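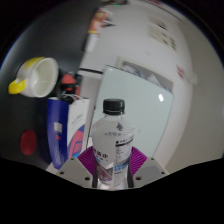 Chapter 4: Two-Finger Grippers

A bottle is an awkward load for a workshop build. It is smooth, it narrows, and its centre of mass moves with the liquid. The Culline hand gripper holds it between two angled plates, each faced with a ribbed pad. Print both pads at 30 per cent infill.
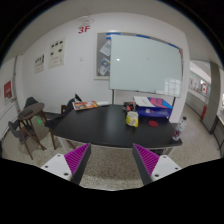

Fig. 4.1 Open fingers, ribbed pads facing inward.

Set the plates to equal angles before tightening any screws. Unequal angles tilt the load as the fingers close.
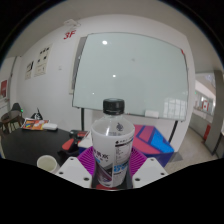
Section 4.2 derives the closing force for a full 800 g bottle, using the friction values from Chapter 3.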